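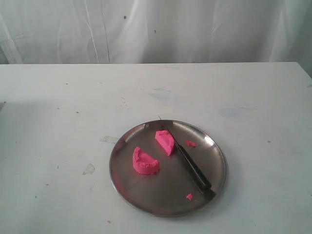
Masa de modelar rosa y un cuchillo sobre un plato de acero.

Opinión | Automatización

Imprimir | Enviar por correo

Antes de comprar un robot de cocina, pidan que corte masa

Grallik ofrece desde junio un servicio de corte y porcionado para obradores pequeños: un brazo, una pinza de dos dedos y una cuota mensual que incluye el entrenamiento. El folleto habla de 826 ensayos y de 17 tareas. No dice cuántos se hicieron con material blando ni quién decidió cuáles salían bien.

Me parece la pregunta principal. La masa se deforma, suelta migas y se pega a la hoja. Un bloque de plástico no hace nada de eso. Cualquier obrador que haya porcionado a mano sabe que la segunda pieza nunca se comporta como la primera.

Halima Ndung'u, que dirige un obrador con 32 empleados, pidió a la empresa una tabla de fallos y recibió un vídeo editado. No firmó. Creo que hizo bien.
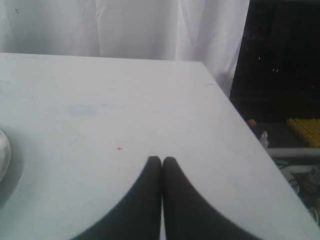

La pinza de dos dedos es una elección razonable. Es sencilla, se limpia pronto y las piezas de repuesto deberían ser baratas. Pero sujetar un mango fino mientras la hoja encuentra resistencia exige un agarre firme, y el contrato no fija ninguna tolerancia. Tampoco aclara quién paga si un lote se pierde.

Kourosh Arabzadeh, técnico de Uken, sostiene que estos servicios mejoran con el uso y que conviene entrar pronto. Puede ser. El cliente que entra pronto, sin embargo, aporta horas y producto, y Grallik le cobra la misma cuota que a los demás.

Yo pediría 60 días de prueba en el propio local, con la masa propia y sin técnicos de la empresa delante. También un registro completo, con los cortes malos incluidos. Si Grallik acepta, el precio me parece defendible. Mientras no lo haga, seguiría con el cuchillo y el personal de siempre.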